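Retreat schedule at Avberg, second version
3 Mar 2021

The first version of the sitting schedule lasted one retreat. The morning block ran three periods back to back with no walking between them, and by the third period people were shifting on their cushions enough to be heard across the hall. Version two keeps the same total sitting time and splits it differently.

Periods are now 35 minutes. Walking is 10 minutes, indoors, clockwise. The bell is struck three times to open a period and once to close it. Work practice moved from after lunch to before lunch, and the rest period took its place. Chanting stays at the end of the evening block. The sutra book is the Prustutari edition, 1156 lines in full, of which we chant the short section only.

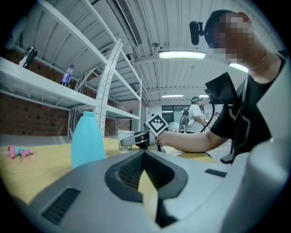

One reader wrote that moving work practice ahead of lunch would collide with kitchen prep, and that the cooks would end up missing the last morning period. The objection is correct. The cooks at Avberg already leave the hall early, and under the new order they lose up to two periods a day. The fix I have settled on is to rotate the kitchen crew daily, so the loss is spread over everyone attending. The soup has to be simpler as a result.

Silence runs from the evening bell to the end of breakfast. At the first retreat it ran all day, with notes passed on paper, and the notes became longer than the conversations they replaced. Practical talk during work is now allowed at low volume.

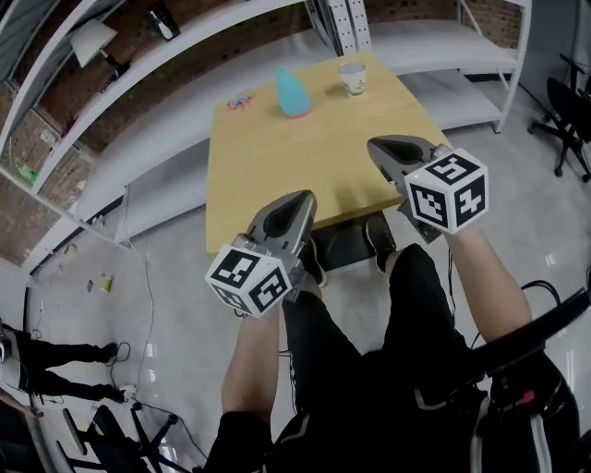

Talk at meals is still out, including requests for salt. The serving order is fixed: rice, soup, vegetables, then tea. Bowls are rinsed at the table with the last of the tea.

Two items are open. The Kinyua group sits facing the wall and the Illirell group sits facing the room, and the hall is too narrow to seat both ways in the same row. I have drawn a plan with wall-facing seats on the north side. It leaves the door blocked by one cushion. The second item is the wake-up bell, currently 4:50, which stays where it is until the June retreat.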